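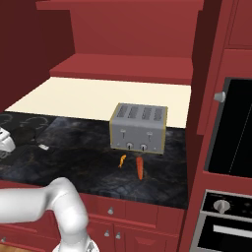

The Tallow Courier, No. 283, page 3

Murnholm breakfast rate survives the summer, to the annoyance of breakfast

Aug 2, 2024

MURNHOLM – The local power company will go on charging extra for electricity used before work, and the town of Murnholm will go on complaining about it after work, when the rate is lower and the coffee maker costs less to run.

Frerichs Power & Light confirmed this week that its morning peak rate, brought in last January as a trial, will stay in place through the end of next winter. The rate applies from six to nine on working mornings. The company calls it the Early Demand Adjustment. Everyone else calls it the toast tax, a name that has now appeared on yard signs, two bumper stickers and the letters page of this newspaper more times than the editor would like.

Murnholm has 3,633 residents and one substation, and the trouble lies in how the first group treats the second. Most of the town works at the cannery or the county offices, both of which start at eight. Most of the town therefore gets up at the same time, showers at the same time, and switches on anything with a heating element at the same time. The substation was built when the cannery ran three shifts and people had the decency to be hungry at different hours.

"We don't have an electricity problem, we have a seven-fifteen problem," said Arne Reuter, operations manager for Frerichs, who gave a talk on the subject Tuesday-style, with slides, to a full room at the public library. He would like it known that a single kitchen doesn't bother him. What bothers him is all of them. The load on a cold weekday morning climbs like the side of a barn, he said, stays up for less than an hour, and then falls back to what he described as "basically refrigerators."

A new transformer would fix it. A new transformer would also cost a great deal and take a long while to arrive, and the company would pass the bill along to customers, who would then have to find a name for that.

So, the rate. During the trial, the company says, the morning peak came down a little. It declined to say how much a little was, apart from a slide on which one line was visibly lower than another line. The slide had no numbers on the left side. When a man in the third row asked about them, Reuter said they were in the full report. The full report is expected in the fall.

Samira Matar owns the diner on Canal Street, where breakfast is most of the business, and she has been the loudest voice against the rate from the start. She turns on the griddle at five-thirty. By the time the surcharge kicks in, she said, everything in the place is running and there isn't a thing she can move to a better hour.

"They sent me a flyer that said to think about shifting my cooking to mid-morning," Matar said. "I serve breakfast. What am I supposed to tell people, come back when you're late?"

She has raised the price of eggs and left toast alone, as a matter of principle. She has also put the flyer in a frame by the register. It has a cartoon sun on it, wearing sunglasses, and the words "Rise, Shine, Wait!"

The flyer has not helped the company's case. Mailed to every customer in the spring, it offers a list of suggestions for what it calls a lighter morning. Residents are encouraged to try overnight oats. They are encouraged to boil eggs the evening before. They are encouraged to enjoy bread "in its natural state," a phrase that drew a laugh at the library so long that Reuter took a drink of water and waited it out. He said he had not written it. He did not say who had.

To be fair to the flyer, some people listened. Sales of rolled oats at the grocery on Canal Street went up enough in February for the store to move them to the end of an aisle. A few households set their water heaters on timers. One couple on Orchard Road bought a camp stove and has been making coffee on the back porch, though they admit they would probably have done that anyway and that the rate gave them something to tell the neighbors.

Other people went in the opposite direction. A petition against the rate picked up 283 signatures before it was handed in, and several of the signers said they had taken to making more toast than they wanted. It is hard to see who wins in this arrangement. At the current rate the extra charge on a round of toast is a fraction of a cent, and a person would need to eat with real commitment to notice it on the bill.

That is the odd part of the whole business. The toast tax is barely about toast. The money is in electric showers, space heaters and clothes dryers, and for most homes the dryer alone matters more than anything plugged in on the kitchen counter. Reuter said so twice. He had a slide for it. But nobody has ever put up a yard sign in defense of the clothes dryer, and by the time the slide came around the room had moved on to a lively exchange about bagels.

Older houses take it hardest. The homes along the river have electric baseboard heat, and there is no sensible way to ask people to be warm at ten instead of seven. Customers who can show that heat is their main morning use may apply for a credit. The form is four pages long and wants a copy of the last twelve bills. The company said it was looking at making the form shorter, and that a notice about this would be included with a future bill.

The town of Pekden, up the valley, buys its power from the same company and has no morning rate at all. Frerichs says this is a question of equipment, as Pekden has a newer substation with room to spare. In Murnholm it is considered a question of character. Drivers coming home from Pekden report that people there can be seen through their windows in the early morning with every light on, cooking.

The company has put aside a rebate fund of $3,000 for customers who buy timers for water heaters and other large appliances. Applications opened last week at the front desk of the Frerichs office, which keeps hours from ten to four. A couple of people at the library pointed out that this lets the company's own staff sleep through the peak. Reuter said the hours were older than the rate and had nothing to do with it, and that he himself was usually up at five.

Asked what he had for breakfast, he said yogurt.

The town council has no power over what Frerichs charges. It discussed the matter anyway at its last meeting, for most of an hour, and agreed to send a letter. The letter asks the company to start the peak period later, end it earlier, or publish the numbers that belong on the left side of the slide. A separate proposal, to have the county offices open at eight-thirty and spread the load that way, was set aside for study after the county clerk's staff asked whether they would also be leaving half an hour later.

The cannery was asked the same thing and said it would rather not.

Matar said she plans to hold an all-day breakfast on the first day of the new billing period, with toast at no charge after nine. She expects a crowd. She has asked Frerichs whether the rate can be waived for the morning as a goodwill gesture and was told the request had been forwarded.

The present rate card is posted at the library and at the Frerichs office. Customers who want a printed copy of the flyer can ask for one at the front desk, where there are still several boxes.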